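Back at the flat now, feet aching, tea going cold beside me, and I want to get this down before I forget the half of it. January open day at Cikura! I've wanted to go ever since Nathalie came back from last year's with a tote bag full of leaflets and would not stop talking at lunch.

I got the 168 from the station and it dropped me right outside, which never happens. There was a queue already. My badge said 977, so either they'd printed a lot or somebody started the numbers high to look popular. The hall holds 300 and it felt like every one of them wanted the same coffee urn as me.

First stop was Orozco, who do sorting arms for seed packets. Lovely little thing, very quick, a sort of tick-tick-tick as it went, and the man on the stand let me choose which tray it aimed for (I picked the furthest one to be awkward and it managed perfectly well). Then Gurkix, with the floor cleaner that goes round chair legs. I'd expected to be bored and I stood there for ages. A small boy kept putting his shoe in its way and it kept going politely round the shoe.

The Nonder talk was upstairs and I nearly missed it, having gone up the wrong stairs and found myself in a room full of stacked chairs. Anahera Quinlan gave it. She's a brilliant speaker, no script at all, and she spent nearly the whole session on cloth. Cups and boxes keep their shape when you pick them up, she said, and a shirt has a new shape every time you touch it, so the robot has to look again and think again. I have been doing laundry all my adult life and had never once thought of it as hard! She took questions for so long that they had to come and ask for the room back. I asked about buttons. She laughed and said to come back in a few years.

Nathalie had saved me a place by the wall for the laundry part, bless her, and a biscuit.

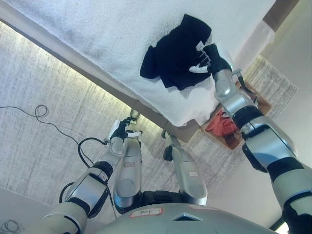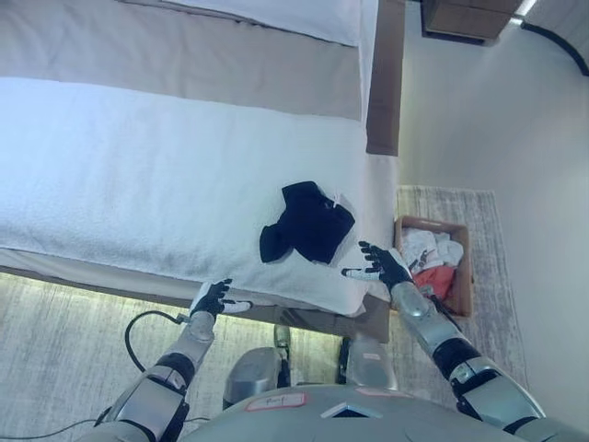 I'm going to have a proper go at my own washing tomorrow, having come home to eight days of it sitting on the chair. I kept thinking on the bus about how much my hands do without telling me. Even something as plain as that black top bunched up on the white towel, with the silver arms reaching for it: where would you take hold first? I'd say the shoulders, but you have to find the shoulders. I tried it with my navy jumper just now, eyes shut, and got a cuff and the hem and made a complete mess of it. Must tell Nathalie. Must also email Anahera Quinlan about that reading list she mentioned, she put her address up at the end and I wrote it on the back of my badge. And ring Mum, who wanted to know if there'd be one that does ironing.

Recent entries
The boiler man, again
Marmalade, second batch
Nathalie's birthday walk
Finished the library book at last
Snow, but only a bit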